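Lostmont Building, Second Floor
Quarterly Safety Walk-Through, with inspector's comments
Tenant: Fairclough
Result: pass, with items to fix

1. Exits and corridors
Rear exit opens fully: YES
Front exit opens fully: YES
Corridor clear: NO
Comment: The filing cabinet is back. It was moved in May at my request and has returned to the same four dents in the carpet. Corridor width at the cabinet is 37 inches. Please find it a home with a door on it.

2. Fire extinguishers
Mounted and tagged: YES
Gauge in the green: YES, all but one
Comment: The one by the copier reads low. It also has a coat on it. An extinguisher is not a hook – the hooks are on the opposite wall, and were empty.

3. Emergency lighting
Test button held for 30 seconds: DONE
Units failed: 2
Comment: Both are in the stairwell, so the only dark part of the building in a power cut will be the part with the steps. Replace the batteries before the next walk-through.

4. Walls, floors and finishes
Wallpaper lifting or torn: none noted
Floor surfaces: see comment

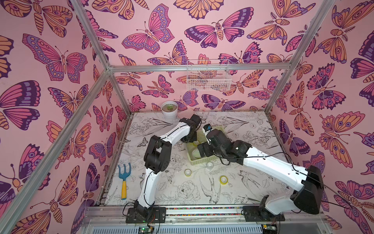
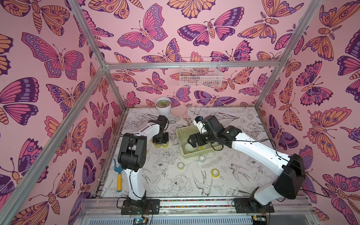 Pink butterfly wallpaper, white floor with flowers and birds in black line.
Comment: White floors show everything. Scuffs and dirt are a cleaning item and don't count against the result. Add the floor edges to the weekly list, where a mop tends to lose interest. In the main office, the carpet seam outside the meeting room has come up again. The duct tape from last time is now its own trip hazard. Remove the tape, fix the seam, in that order.

5. Kitchen
Outlets near sink protected: YES
Appliances in good condition: MOSTLY
Comment: The toaster cord is fine. The crumb tray is a fuel source. Somebody has labeled it "cleaned weekly" and I admire the confidence.
Refrigerator not inspected beyond opening the door, which I then closed.

6. Storage room
18 inches clear below sprinkler heads: NO
Heavy items on low shelves: NO
Comment: Boxes of Vakunance brochures are stacked to the ceiling tiles. Paper is heavy, and the stepladder offered to me has a rating plate nobody can read. Take the ladder out of service. Bring the stack down to shoulder height or start handing out brochures.

7. First aid
Kit location marked: YES
Contents complete: NO
Comment: Plenty of triangular bandages, no ordinary ones. Eyewash expired.

8. Alarm panel
Nodus panel showing normal: YES
Log book up to date: NO
Comment: Last entry is a drill at 11 a.m. on a Tuesday, with "everyone out" in the remarks and no headcount. Write the number down next time.

Items carried over from last visit: cabinet, carpet seam, eyewash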